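Notebook, bench 2, May, 14:20
Sorting of solenoids from the yellow tray

Question for this week is simple: can the arm take over the small chore which we all dislike, to pick solenoids out of the tray and put them in the test fixture for Plandix. Skoscombe shop wants an answer before they order more fixtures. By hand I need 4 seconds for a part. The arm needs 69, when it goes well.
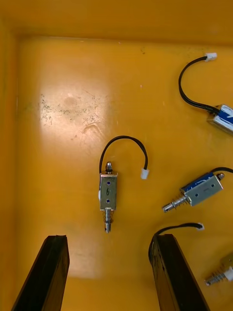 Clullier
Test technician, small parts bench

Number 6 is the easy case. It lies with the plunger toward the fingers and nothing is on top of it. The ones at the right side are closer together, and I worry more about the lead wires than about the metal. A wire with its connector makes a big loop, and the planner does not know it is there.

The shiny spot on the tray floor is also bad for the depth reading. To try: matte sheet on the bottom.

The lot is 2,185 pieces. I would not give it more than 1,000 without a person near. For now we continue by hand.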